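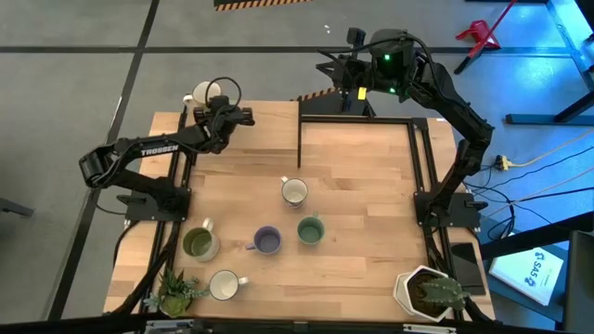

Equipment planning, Wednesday, minutes by Laine Laur

Present: Oda, Priit, Kaja, me. Merike sent apologies (and biscuits, thank you Merike!).

1. Second pair of arms
Priit wants them before summer. Trestitz quoted 216 a month to lease, Brundik 191 but with no spare gripper fingers, so I'm leaning Trestitz. Kaja to ask both for a longer term.

2. Mugs and small stuff
We agreed up to 800 for the year – more shapes and handles please, Oda says!
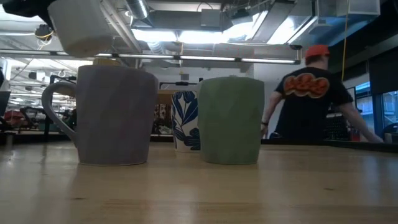 Mug handling at the table, one cup in the gripper

3. Cable tidying
I moaned about this again. Oda will price trunking from Jeda.

Next meeting in February, 4 o'clock.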